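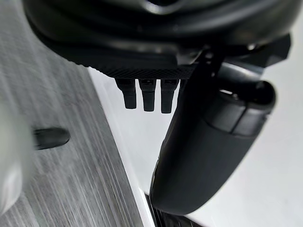
The long night shift at Osov

Crime & Justice | Features

The call came in shortly after 2 am. A woman living above a closed bakery in Osov had heard glass break in the yard, then voices, then a van door. By the time the first patrol car pulled up, the van was gone and so was the contents of the bakery's office safe.

Volker Ehlers was the officer in that car. He had been with the town police for 22 years and had attended plenty of break-ins, most of them settled within a week or never. This one took until May.

"We had a partial number plate and a boot print," he says. "The boot print turned out to be the baker's."

The burglary was the third of its kind in the district that winter. In each case the thieves had come through a rear window, ignored the till and gone straight to the office. Ehlers thought they had been told where to look. His supervisor, Hauke Ackermann, was less sure, and for several weeks the three files stayed in separate folders on separate desks.

It was Ľubica Tichý, a civilian clerk in the records room, who put them together. She was entering old paper statements into Kasus, the case system the force had started using that autumn, and noticed that all three owners had mentioned the same visitor. A man had come round offering to service their safes. He left a card with the name Skever on it and a mobile number that no longer worked.

Tichý printed the statements and took them upstairs. Ackermann read them standing up, then asked for a list of every business in the district with a safe of that age. There were 103.

Officers rang all of them over the following days. Most had never heard of Skever. Lutz Fuchs, who runs a tyre shop on the Ciobanu road, had an appointment booked for the next morning.

Two detectives waited in his back office. The man arrived on time, in overalls, with a toolbag and a clipboard. He was arrested before he reached the safe, and gave the names of two others that afternoon.

All three later pleaded guilty. Around half of the stolen money was recovered, most of it from a lock-up outside town.

Ludger Hollmann, the baker, got a small part of his back. He has moved the safe out of the office and will not say where it is now. He also fitted bars to the rear window – the insurer insisted – and still opens at six.

Ehlers retires next year. Tichý has been asked to go through the rest of the old statements, and has reached the letter F.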